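身体表現基礎II 第3回講義ノート
「拍を聴く、重さを渡す」 コンテンポラリー入門クラス配布資料

前回の宿題、歩きながら呼吸の長さを変える練習はやってみましたか? 駅のホームでも廊下でもできるので、まだの人はぜひ。今回からいよいよ床を使います。ここから急に踊りが面白くなりますよ!

1. ウォームアップ(15分)
仰向けで始めます。背中のどこが床に触れていて、どこが浮いているかを順に感じていきます。腰の下に隙間があっても、無理に押しつけなくて大丈夫。息を吐くたびに肋骨が少し沈む、その感覚だけを追いかけてください。続いて膝を立て、左右にゆっくり倒します。首は最後についてくるくらいがちょうどいいです。

2. 重さを渡すということ
「力を抜いて」と言われると、たいていの人は全身を一度にゆるめてしまいます。でも踊りで使いたいのは、抜く場所と残す場所の差です。立位から床へ降りるとき、まず足首と膝をゆるめ、骨盤を真下に近づけ、手のひらは最後に置きます。手で体重を受け止めにいくと手首を痛めますし、動きもそこで止まって見えます。太ももの外側、お尻、背中の側面と、広い面で受けていきましょう。うまくいくと音がほとんどしません。この静けさが本当に気持ちいい!
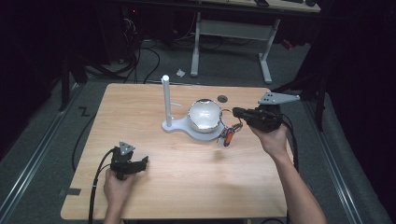
床に降りるとき、息は吸うのですか、吐くのですか。
基本は吐きながらです。吐くと胴まわりの余計な緊張がほどけ、床に触れる面を広く使えます。慣れてきたら吸いながら降りる形も試してみてください。同じ振りなのに、浮いているような別の質感になります。

3. 拍の聴き方
今日のフレーズは11拍です。8拍に慣れた体には半端に感じるでしょうが、そこが楽しいところ。3+3+3+2と区切って、まず手拍子、次に足踏み、最後に声だけで数えます。最後の「2」で急がないこと。短いぶん、次の頭に向かって体を前へ送る時間だと思ってください。音源は課題曲「Salora」の前半を使います。途中で低音が消えるところがあり、そこで数がわからなくなる人が毎年出ます(私も最初は迷子になりました)。耳で追えなくなったら、自分の足の重さで数え続けましょう。

4. フレーズの組み立て
A 立位で右へ重心移動、腕は遅れてついてくる(3拍)
B 膝をゆるめて床へ、右の側面で受ける(3拍)
C 背中を通って左へ転がる(3拍)
D 左足の裏を見つけて立つ(2拍)
Dは勢いで立とうとすると必ずぐらつきます。足の裏が床を押す、床が押し返す、その順番を待つつもりで。左右反転版も同じ数で練習しておいてください。

5. 次回までに
・フレーズを左右それぞれ、音なしで通す
・11拍の手拍子を、歩きながら続ける
・発表会の演目「Jollgate」の資料映像を見て、床に降りる場面を一つ選び、体のどこから触れているかをノートに書く

次回は火曜、場所はHutchinsスタジオに変わります。床が少し硬めなので膝当てを持参してください。発表会は11月、会場の客席は245席ほどです。後ろの列まで重さの変化が届くように、次回は目線と距離の話から始めます。裸足が苦手な人は、すべり止めのない薄手の靴下でも参加できます。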